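The Trouble With Smooth
Why a plain fade from dark to light is still one of the hardest things to put on paper or a screen

By Poppy Greenwood

The proof on the light table at Rallard, a commercial printer in Ekham, is the fourth of the same sheet. It is a book jacket with no photograph and very little type. A deep blue at the head of the sheet fades to a pale gray at the foot. The first three proofs were rejected for the same fault: faint horizontal stripes in the middle of the fade, where the designer had drawn none.

Printers and screen engineers call this banding. It shows up in jackets, packaging, film titles, weather maps and the backgrounds of slide decks. Detailed pictures hide it well. A hedge or a brick wall gives the eye so many edges that a small error in tone has no chance of being noticed. A plain fade has no edges, so any edge that does appear is a defect.

Where the steps come from

A digital image stores each color channel as a whole number. In the common 8-bit format there are 256 possible values per channel, and nothing between one value and the next. That sounds like plenty, and over a full range from black to white on a small picture it usually is.

Most fades do not use the full range. The Ekham jacket runs over 103 levels in its busiest channel, across a sheet 294 millimeters tall. Each level therefore occupies a strip almost 3 millimeters deep. A strip that size is easy to see at reading distance if the difference between neighbors is large enough to detect, and in the blues it sometimes is.

The other channels change at their own rates. Red may step down at one point and green a little farther on, so the color does more than get lighter. It shifts slightly toward pink, then back, then toward green. On a gray or lilac fade, where the channels sit close together, these small swings in hue can be more visible than the change in brightness.

What the eye adds

Human vision makes the problem worse. The retina compares each patch of light with its neighbors and exaggerates the difference. Where a uniform light strip meets a slightly darker one, the light side looks lighter still along the border and the dark side looks darker. These false lines are known as Mach bands, after the physicist who described them in the nineteenth century.

The effect depends on viewing distance. Step back from a banded poster and the strips become narrow enough to blend. Step forward and each one becomes so wide that its border is soft and hard to find. In between is a distance at which the stripes are plain. Packaging buyers tend to hold their samples at just that distance.

Room lighting matters as well. A screen viewed in the dark shows steps in its shadow tones that vanish when the lights are on, because stray light reflected from the glass swamps them. Film graders work in dim rooms and see banding that an office worker would miss on the same display.

Noise as a remedy

The standard cure is to add noise. Before the image is reduced to its final number of levels, a small random value is added to every pixel. A pixel whose true value falls halfway between two levels then has an even chance of landing on either. Seen from normal distance, the mix averages out to the right tone, and the hard border disappears into a fine grain.

The method is called dithering and is older than the home computer. Its weakness is that the noise must survive everything done to the file afterward. Resizing averages it away. So does blurring. Worst of all is compression, which is designed to throw out fine random detail on the grounds that it costs many bits and carries little meaning.

A lossy video encoder divides the picture into blocks and describes each as a sum of simple patterns. In a nearly flat area it keeps only the coarsest patterns. The dither goes, and the steps return, now with a patchy mottle where neighboring blocks have been rounded in different directions. Raising the bit rate helps. Storing the video at 10 bits per channel helps more, and often at little cost in file size, but the player and the display both have to support it.
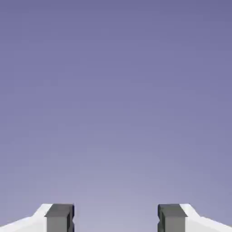 On press

Ink brings a separate set of limits. An offset press cannot lay down a pale version of an ink. It prints solid dots and varies their size, leaving the paper to supply the rest of the tone. The grid of dots must be fine enough to escape notice and coarse enough for the plate to hold the smallest ones.

The smallest dots cause the most trouble. Below a certain size they fail to print at all, so a fade to white ends abruptly, with a visible shoreline, at the point where the last dots drop out. At the other end of the scale, the gaps between large dots fill with ink and the tone jumps to solid. Plate makers correct for both with a curve, and every curve squeezes some levels together and pulls others apart. The places where levels are pulled apart are where stripes tend to appear.

Paper has its own effect. Rallard proofed the jacket on Rudd, an uncoated stock with a slight tooth. Ink spreads farther on uncoated paper than on coated, which darkens the midtones and calls for a stronger curve. The rough surface gives some help in return — its texture acts as a crude dither and breaks up the weaker borders.

The fix for the fourth proof was made in the file. The prepress department rebuilt the fade at 16 bits per channel in Felus, the package the shop uses for color separation, applied the press curve at that depth, and added noise as the last step before screening. The earlier files had been reduced to 8 bits first and curved afterward. Once levels are lost, no later adjustment can restore them.

A check that costs little

Designers can catch most of these faults at their own desks. Zoom out until the fade fills a small part of the screen, then raise the contrast sharply with a temporary adjustment layer. Steps that were barely visible become obvious. A fade that passes in the designer's file should be checked again after export, at the final size and in the final format.

It also pays to ask the printer two questions early: what bit depth the workflow keeps, and at which point the curve is applied. Rallard now prints both answers on its job ticket, next to the stock and the screen ruling. The Ekham jacket was passed for press on the fourth proof, with a note to hold the blue 11 percent lighter at the head of the sheet.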